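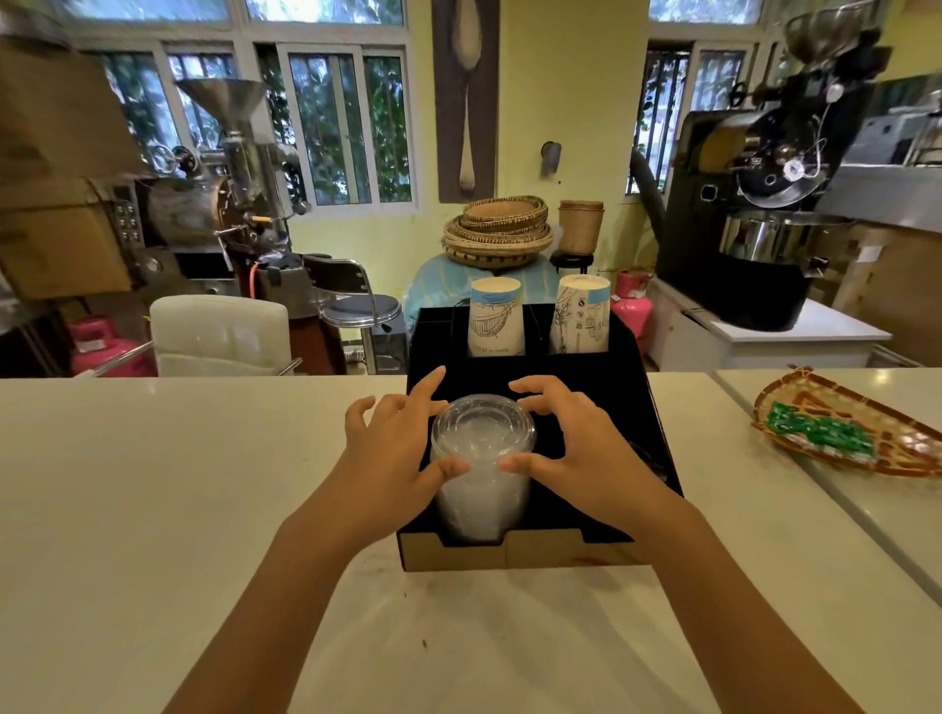

Parker

Visits > Shops & Retail > Grokotside

I've been moaning about big-box electricals shops on this site for years, so when Pruvley invited a handful of bloggers to look round their new store at Grokotside before it opened, I could hardly say no. Free parking, too!

First impressions: it's big, though smaller than the one it replaces. Head office has plainly decided that rows of fridges don't sell fridges any more, and about half the floor has gone over to services instead. Repairs, trade-ins, a desk where you can book someone to come and put your telly on the wall (I asked the price and got a leaflet). There are 2 collection counters by the doors and I timed a dummy order at 7 minutes from barcode to box. Not bad, with no actual queue in front of me. 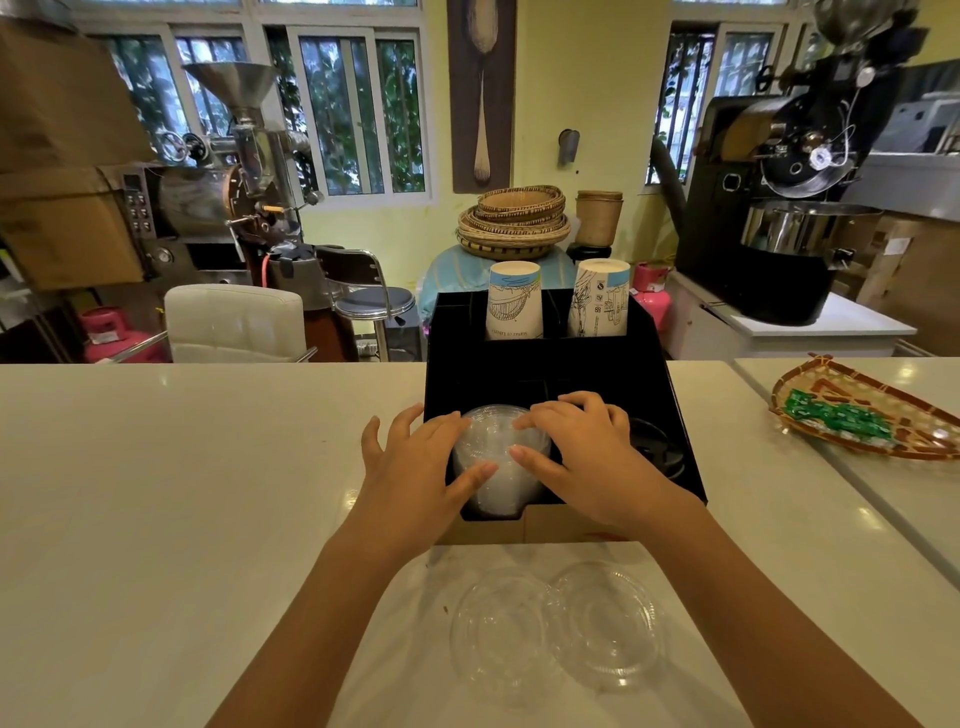

Words by Parker | Filed in Visits

Then we were walked up to the mezzanine for the strategy talk. Oh dear. We had "customer missions", we had "an ecosystem of care", and I think at one point a kettle was called a gateway product. Underneath all that there was a fairly sensible plan: fewer lines on display, more of them plugged in and working, and up to 4 more stores converted if this one does well. They're keeping 1390 products on the shelves and the rest is order-in. I asked whether staff would still be pushed to sell extended warranties and was told they would be "having conversations" about them. So, yes.

My favourite bit was the repair room, which has a long window on to the shop floor so you can watch your laptop being opened up. The chap on the bench seemed less keen on the window than the marketing lot were!

I also had a nose round Kumarasinghe next door, the independent hi-fi shop that's been on the estate since before the roundabout. They weren't on the tour, but they were cheerful about it all and reckon the footfall will help. I came out with a phono cable I didn't need.

Doors open to the public in April. I'll go back once there are real customers in and time that counter again.

Comments

tumbledry_fan: Did they say if the old store is shutting straight away? My washer's under guarantee with them.

Parker: They said guarantees move across automatically, but I'd ring and check.

gridlocked: More traffic on that roundabout, lovely.

We use cookies to remember your preferences. Accept | Manage settings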